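Student Project Report: My Year of Small Changes
Humaira Sial, 2022-03-28

In January our teacher, Mr. Warraich, asked us to pick one thing about everyday family life and write about it for 10 weeks. I picked mornings, as ours were a disaster. My little brother had just started at Bukhari Elementary, I had a new bus, and Mom was back at work - so everyone wanted the bathroom at 7.

I kept a notebook and wrote down whatever went wrong (lost shoes, mostly!). I ended up with 393 entries, and a lot of them say "socks again." Then we tried 3 changes: lunches packed at night, backpacks by the door, and no phones until breakfast was over. The phone one was the hardest, and yes, I mean for me.

My project partner Naveed did the same at his house and says his grandmother loved the lunch idea so much she took it over completely.

A basket full of toys, and a lot going on in it:
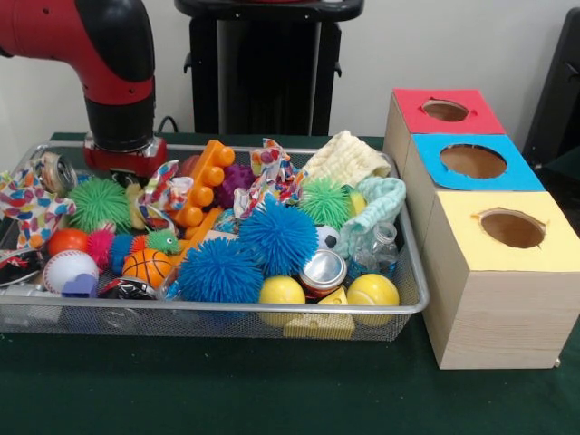
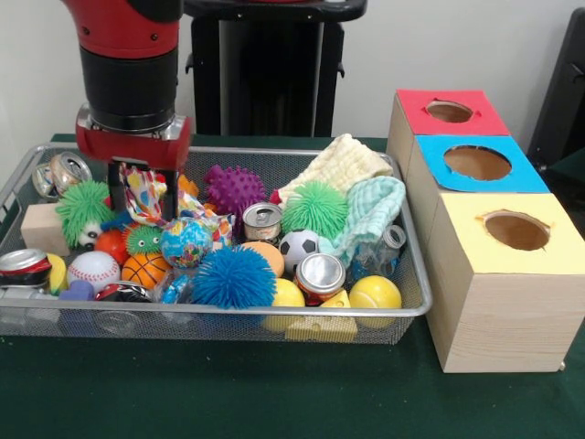
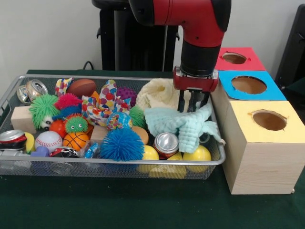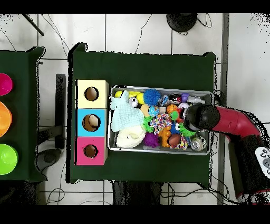
By the last week we were leaving the house on time most days, and my brother was packing his own bag. I'd like to keep the notebook going through the summer - maybe for bedtimes next. Thanks to Mr. Warraich for reading all those sock entries.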